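What I learned from holding out the wrist view

I have spent most of October on one question: how much does the wrist camera matter when you train a policy to handle cloth? The short answer for our setup is that it matters a lot at the end of the task and very little at the start. The longer answer is below, along with a mistake that cost me several days.

The task is simple to state. A cloth starts crumpled on the table, the robot has to flatten it, and then fold it once along the long side. We use imitation learning. A person drives both arms by teleoperation, we record the camera streams and joint positions, and a network learns to predict the next short chunk of motion. The training code is our own fork of a library we call Wokura, and the policy in this post is Drakier, the smaller of the two models we keep running.

I had 400 demonstrations to work with. I threw out any where the operator stopped partway and started over, and any where one of the streams had dropped images. That left 213, a bigger loss than I wanted. Most of the bad ones came from a single stretch of recording when the logging machine was short on disk space, and I did not notice until I plotted the timestamps.

From the clean set I trained three versions of the policy. The first gets the head view and both wrist views. The second gets the head view only. The third gets everything, but during training the wrist views are randomly blanked, so the network can't lean on them all the time. Everything else was kept the same, including the seed and the number of training steps.
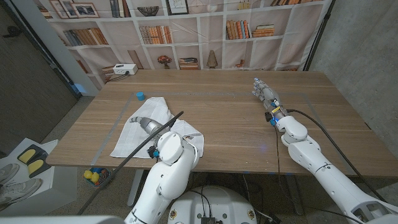
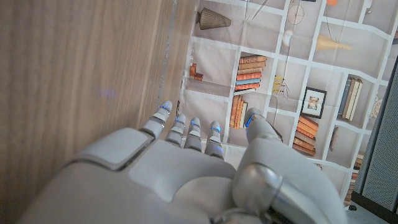

Orkine Manipulation Group, Department of Mechanical Engineering

The head view takes in the whole tape rectangle, so for the first reach it has nearly everything the policy needs. All three versions went for a sensible part of the cloth. I watched the rollouts side by side and could not have told you which was which until the fingers got close.

Close contact is where they split. The head-only version would close its grip slightly above the fabric, lift, and carry on as if it had a corner. It had no way to recover, because from overhead a near miss and a good grasp look almost the same, and the arm often blocks the spot you care about. The version with all views did better on the grasp but had a different fault. If the cloth started in a pose that was rare in the training data, it sometimes froze over the table and made small back-and-forth motions until the timeout.

The blanked version was the best of the three. It still missed grasps, but it tried again more often, and I saw only 7 freezes over the full evaluation. I would not read too much into that number. It is one cloth, one table and one set of weights per version. I want more seeds before I put it in a paper.

Now the mistake. My first round of results showed the blanking making things worse. I believed it and even wrote up a paragraph explaining why. Then I found that the blanking was still switched on at evaluation time, so the policy was losing its wrist views at random in the middle of a grasp. The flag was set in the config file and overwritten by a default in the data loader. I fixed it, reran from checkpoint 3907, and the order of the results flipped. There is now a check that prints which views are live before any rollout begins.

The next thing to try is blanking the head view instead. My guess is that the policy will wander at the start and do fine once it touches cloth. After that I would like to repeat the whole comparison with the Mosquera controller, which runs at a higher rate and may hide some of the small hesitations. I also need to rerecord the demonstrations we lost, and the logging machine has a bigger disk now.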